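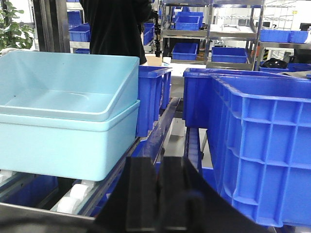 How many votes does it take to override a veto in the Clurnbridge Assembly?

Twenty-nine of the 40 members must vote in favor, and each must be inside the rail when the roll is closed.

The second sentence of the rule, the one about the rail, had been added after a dispute over a member who voted from a doorway. Canan Karabulut, the clerk, had typed the amendment herself. She had it open on the desk at 11:40 p.m., under the copy of Bill 736.

Bill 736 continued the Wemeck River Compact with the state of Clukow. The compact obliged Clurnbridge to release water from its upper reservoir in dry years and to pay half the upkeep of the gauges. The governor had vetoed it in May with a message of two paragraphs. The first said that the compact served other people's farms. The second said the same thing with a dollar amount.

The compact lapsed at midnight. An override completed before midnight kept it in force. An override completed after midnight would continue an agreement that no longer existed, and Maham Farooqui, the Assembly's counsel, had written a memo stating that this would have no effect.

"Is the memo binding?" asked Speaker Yavuz Taşdemir.

"It's advisory," Farooqui said. "A court would read it."

"And do what?"

"Agree with it, I think."

The majority leader's count was 29, including Ertuğrul Işık. Işık was of the governor's party. He had negotiated the original compact as a junior member and had voted for each renewal. He had announced his position in a letter to his county chairman, and the chairman had released the letter with a reply attached. Nothing had been heard from him after the dinner recess.

Taşdemir ordered the bells. Under the rules they ran for 10 minutes, after which the roll was called once, in alphabetical order, and then the names of those who had not answered were called a second time. The Speaker could not extend the bells. He could speak slowly, and he did.

At 11:51 Karabulut began the roll.

She read the names at the pace she always used. Eren was fifth. Alper Eren was the governor's floor manager, and he voted no without looking up from a sheet on which he was marking the same names she was. At Işık there was no answer. She left the space blank and went on.

The first call ended at 11:55 with 28 in favor and 11 opposed.

"The clerk will call the absent member," Taşdemir said.

"Point of order," said Eren. "The member isn't in the building. His car left the garage at nine. I ask that the result be declared."

Taşdemir looked at the clerk. She turned the rule book around so that he could read it, and put her finger on the line. The second call was mandatory. It had no exception for a known absence.

"The point isn't well taken," he said. "Call the member."

"Mr. Işık," said Karabulut.

The side door opened. Işık came in with his coat on and a paper cup in his hand. He stopped short of the rail to put the cup down on a chair, as drinks were prohibited on the floor, and then he walked through the gate and stood at the nearest desk.

"Aye," he said.

"The member's own desk is in the third row," said Eren.

"The rule says inside the rail," Farooqui said from the counsel's table. She had not been recognized, and the remark was later struck from the journal.

Karabulut entered the vote. She added the column downward, then upward, and signed it. The time she wrote next to her signature was 11:58.

Taşdemir declared the bill passed over the veto. There was some noise from the gallery and he used the gavel. Eren gave notice of an appeal and was told the form for it was at the desk. He came up to get one.

"Who drove him back?" he asked.

"I don't record that," said Karabulut.

He filled in the form standing up. It asked for the bill number, the ruling appealed from, and the grounds. He left the grounds for last. Işık had gone back out through the gate and was sitting beside his coffee - the chair was on the public side - reading the county chairman's letter again, or some other letter.

"You've put the wrong date," Karabulut told Eren. It was 12:03. He had put yesterday's. She gave him another form.

Comments (3)

gauge_reader: Liked the rail business. Our city council has almost the same rule and it gets argued over every budget.

Pell: Would the Speaker's own vote be in the 28? I assumed he votes with the roll, but it doesn't say.

northbench: 28 and 11 makes 39, plus Işık is 40, so he must have. I wanted more of Farooqui.

More short fiction

The Acting Deputy
Minutes of the Kaplan County Recount
A Seat on the Rules Panel
Unopposed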